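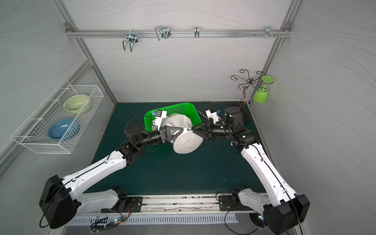 Visit report: Skunent open lab, Itdale
2/17/21

Skunent opened its Itdale lab to visitors this month, and I went over from our service desk at Brastano. We run laundry and kitchen help for people living on their own, 327 homes at last count, and I get asked nearly every week whether a machine could take over part of that work. I had 2 hours on site.

Getting in

Park behind the building. The front lot was full when I arrived. Sign-in was quick and the coffee was fine. The talk in the lobby ran long and was mostly about funding, so I skipped the end of it and went to the cells.

The laundry bag cell

I spent most of my time at a bench with two arms, each with a two-finger gripper and a small camera mounted at the wrist. They work over a dark teal mat with gray walls on three sides. The props are ordinary kitchen and laundry things: bowls in a wire basket on the wall, a plastic goblet hanging upside down from a curly metal holder, a green perforated basket and a white mesh laundry bag.

The bag is what interested me. A bowl keeps its shape when you pick it up. A mesh bag folds, sags and catches, and a person sorts that out by feel. Our own staff handle bags like this all day, and new hires need no training for it. 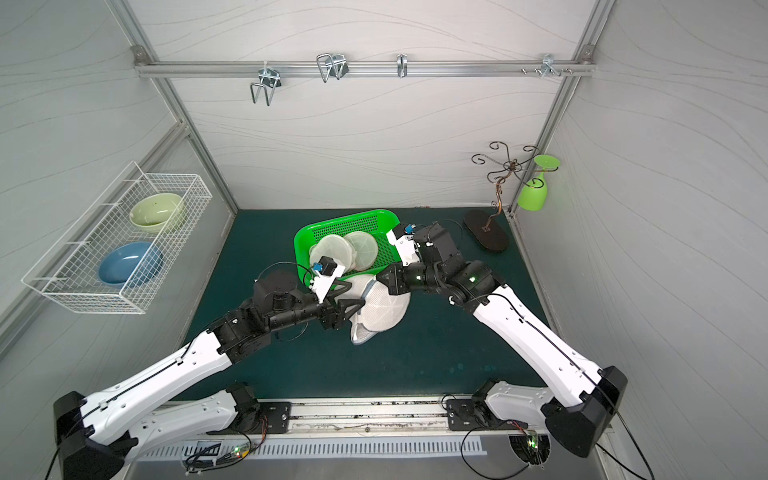 Both grippers at the mesh bag, with round plastic lids in the green basket behind.

I asked about speed and was told it depends on the task. I asked about price and did not get a figure. Villalobos, the supplier with a table in the hallway, quoted 3,000 for a yearly service plan on a single arm, with the arm itself extra.

Could we use it?

For our homes, no. The bench is a fixed space with everything within reach, and our clients have stairs, pets and laundry on the bathroom floor. A shared laundry room is a more likely place – one counter, the same bags, the same baskets each time. We have 3 buildings with a room like that.

Skunent plans another open lab in December. I would go again, and I would bring one of our own bags and ask them to try it.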